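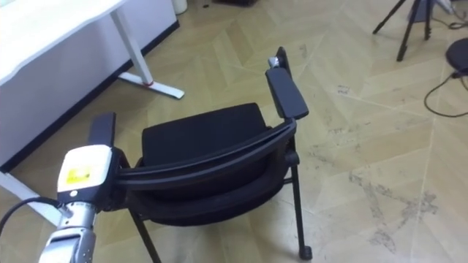
Black office chair, back view, on the herringbone.

Subject: Re: [drisurstead-house] Chairs, again
From: Niilo Kokkonen
Date: July 5, 2020

Svitlana Tymoshchuk wrote:

> Hello all,
>
> The reading room floor was refinished in November and I would like it to
> survive until the next one. I have found two curved scratches near the
> window and a gray smear that did not come off with water. I am not
> accusing any particular chair.
>
> Can we please decide (a) whether the office chairs stay in that room,
> (b) if so, on what wheels, and (c) where they go when no one is sitting
> on them? Last night they were in the doorway. I know because I walked
> into one.
>
> Also, does anyone know how old they are? Wanpen thinks they came from
> Semeniuk's old office when it closed. I thought we bought them.
>
> Svitlana

Svitlana is right about the doorway. I have a bruise on the same shin, so at least we're consistent.

Taking her questions out of order, as is traditional on this list.

Age: Wanpen wins. They came from Semeniuk. I found the handover sheet in the folder marked "Heating," where all our furniture records seem to live. It lists "task chairs, black, w/ arms" and nothing else of use, apart from an inventory number, 3367, for the one I use. No maker, no model. If anybody was hoping to order matching parts, I wish them luck and a long weekend.

Wheels: the picture at the top is the chair I mean. Small black casters, thin black legs, light floor. My guess is that they're the hard kind meant for carpet, but I haven't had one off yet to check. Please turn yours over before we spend money. Pull a caster straight out, don't unscrew anything, and measure the stem with something better than your thumb. Kohei, this is not about you, except that it is.

If they do turn out to be hard, Povora has soft-tread casters for $2 apiece, and shipping costs more than the wheels. Reltivine has nicer ones in a set, and the set plus a floor mat comes to $118. I don't want the mat. We paid to have that parquet sanded and oiled, and I'm not going to look at it through a sheet of cloudy plastic for the next ten years. Myroslav disagrees and will no doubt be along shortly to say so.

The scratches: I got down on the floor with a lamp this morning. The longer one follows the sort of arc you'd make by swiveling toward the window with your feet up — I name no names, and I include mine. It didn't catch my fingernail, so I think it's in the oil and a bit of maintenance oil on a rag may hide it. The smear came up with a white eraser. I was unreasonably pleased about this and have told several people already.

Arms: since we're on the subject, the padded arms on these chairs stand a little too high to go under the long table. That's why they end up in the middle of the room instead of tucked in. You can push as hard as you like, and all you get is a dent in the table edge (left side, near the outlet, go and look). On mine there's a bright metal fitting at the end of one armrest. I have always assumed it does something. If somebody has the courage to find out whether the arms come off or go down, please do it on a blanket and report back.

Parking: I propose the wall opposite the window, backs to the wall. There's 80 inches between the bookcase and the radiator pipe, which takes what we have if people don't leave them at jaunty angles. Lift, don't roll, until the wheels are sorted. They aren't heavy. I carried one upstairs in the spring with a cup of coffee in the other hand, and the only thing damaged was the stair carpet.

As for whether they stay in the room at all, I vote yes. The alternative is the folding chairs, and I've sat through an entire evening on one of those — my back still brings it up.

If there are no objections I'll order a single set of the cheap casters and put them on 3367 first. Then everyone can roll around on it and complain to the list in the usual way.

Niilo

PS. Whoever borrowed the rubber mallet, I'll be needing it.

We use cookies to keep you signed in to the list archive. By continuing to browse you accept this. Accept | Manage settings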